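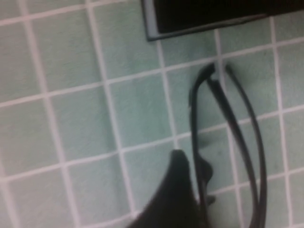 **skurkance_149**
Second pair of progressives in a year and I still can't read on them. The shop says give it 11 days. I paid $400. Is that wait normal?

**Gulta**
Two weeks is normal. Point your nose at what you're reading and quit moving just your eyes.

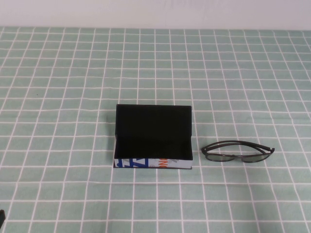
I went back to single vision for the computer and kept progressives for driving.

**rondrejka**
Disagree on waiting. If the fitting height is off, no amount of time fixes it. Ask them to re-mark the lenses while you're wearing them. 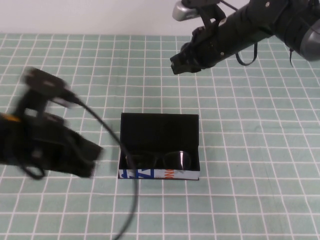

Mine were 3 mm low. The remake was free because I went back in the first month.

**Gulta**
Fine, but they'll tell him to wait first.

**skurkance_149**
Going in tomorrow at 11 to have them checked.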